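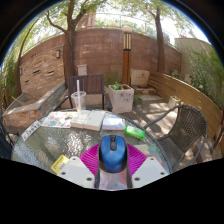 Figure 2. Hand-held gripper closed on a computer mouse at the courtyard site, with books and a plastic cup on the glass table behind it.

3.2 Choosing and budgeting the hand-held units

Our first budget put nearly all of the equipment money into a fixed arm. By August we had changed our minds, and we are very glad we did! A hand-held gripper costs far less to replace, travels in a backpack, and lets us record grasps in places where no arm could sensibly be bolted down. Outdoor tables were high on our list of such places (Figure 2). A rippled glass top, sun coming through leaves, and ordinary objects such as books and a mouse give us a kind of variety that our lab bench never did.

We compared two suppliers. Stakine sells a complete unit with a sealed finger assembly, while Jemside sells the body, mounts and finger pads as separate order lines. The Stakine unit was cheaper on paper. When we priced a full season of use, though, the order of the two quotes flipped, as a worn pad on the Stakine unit means buying the whole front end again. Ridged, flexible pads grip wonderfully well on smooth plastic, but they are a wearing part and have to be budgeted that way. We therefore planned for 32 pads over the season, of which 30 were assigned to sites and 2 were held at the Wirnau workshop.

The split of the final budget surprised us. Hardware took 70 percent, and the rest went to storage, batteries, transport and operator time. Operator time was the line we got most wrong in the first draft. We had allowed for recording only, and left out setting up a table, moving between sites and copying data in the evening. Groups planning similar work may want to start from the hours and work back to the number of units – two units that are used every day are worth more than a shelf of spares.

Outdoor work also changed what we bought. Bright patches of sunlight beside deep shade are hard on any camera, so we moved money from a second charging station to better lenses. Carrying cases were added late, after the order for the grippers was placed, and cost us a separate delivery fee. Prices for all parts, as quoted on 17 October 2019, are listed in the supplementary sheet together with the Geagea planning template, which other groups are welcome to adapt. Import duty is left out of the sheet.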